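Minutes of the Building Users Meeting
Thursday, 31st October
Chair: Catrin Pritchard

1. Minutes of the last meeting
The minutes were approved with one correction: the Nicholas Room seats 81, and the figure of 83 should be struck.

2. Room bookings
The Chair reported 115 bookings for the term to date. Requests for evening use must reach the office 15 days ahead. It was agreed that the Allix Room would stay closed to outside groups until the new locks are fitted.

3. Furniture and storage
Members discussed the supply of tables and storage bins for shared rooms. The quote from Pavico was received and deferred to the next meeting.

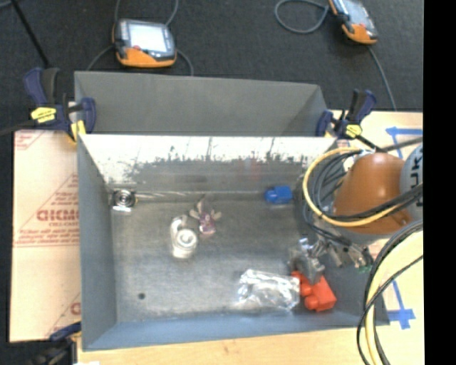 Item 3: metal bins on a wooden tabletop.

4. Carpet cleaning
The contract with Undov was renewed on the same terms. Rooms are to be cleared of chairs the evening before each visit.

5. Any other business
A request for a second notice board by the east entrance was approved.

The meeting closed at 4:40 p.m.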